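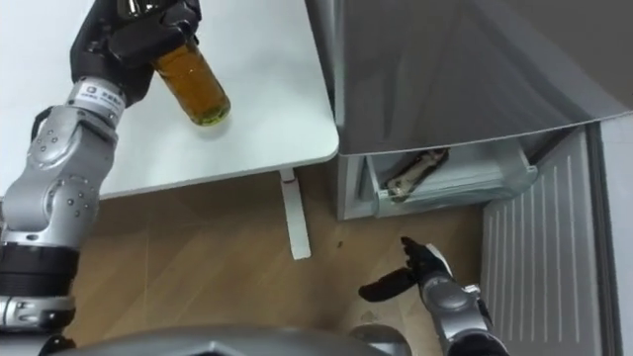
Bottle at the table, fridge drawer open.

Is there any point keeping glass bottles in the bottom drawer?

saltandstairs
December 6, 2025

We've had a Cornitus fridge for 18 months. The booklet says the pull-out drawer is "ideal for bottles", and so does everyone who has ever sold me anything for it. I have my doubts. Glass bottles roll about in ours each time it opens, and I can't see how being lower down keeps a sauce or a cordial any better than the door does. Now Vokora want me to buy a ribbed drawer mat to stop the rolling, so I'd be paying to fix a problem caused by following the advice. Has anyone tried both for a decent while and noticed a difference?

coldshelf

Depends on the fridge. Put a thermometer in a glass of water, leave it in the drawer overnight, then do the same in the door. I did mine last January and there were 2 degrees in it.

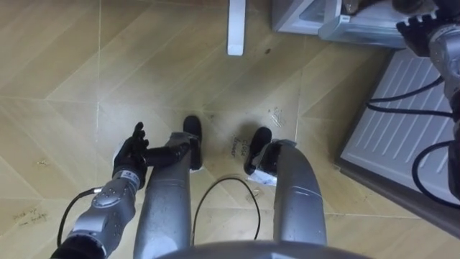

Whether 2 degrees matters to a bottle of sauce is another question, and I doubt it. Vinegar and sugar do most of the work there. Milk and fresh juice I would keep out of the door, whatever the booklet says. For the rolling, a folded tea towel along the front of the drawer is as good as any mat I've bought, and it goes in the wash. Check the weight limit too, if yours gives one. Drawer runners don't like a row of full glass bottles, and a replacement drawer from Barua cost me nearly as much as a week's shopping -- I was not impressed.

Small bottles that get used every day are better off on the table or the worktop until the meal's over. Opening the drawer over and over for the same one is daft.
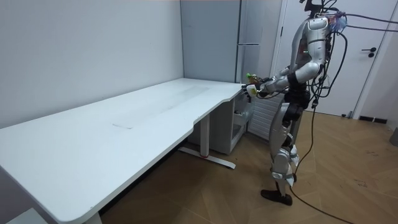
mrs_pelmet

Not sure I agree about leaving things out. If the label says refrigerate after opening then put it back. We have a Sistent and everything goes in the drawer, never had bother. You could just stand them up??

saltandstairs

Too shallow to stand them up, I've tried. Will do the thermometer thing, but I'm not buying the mat.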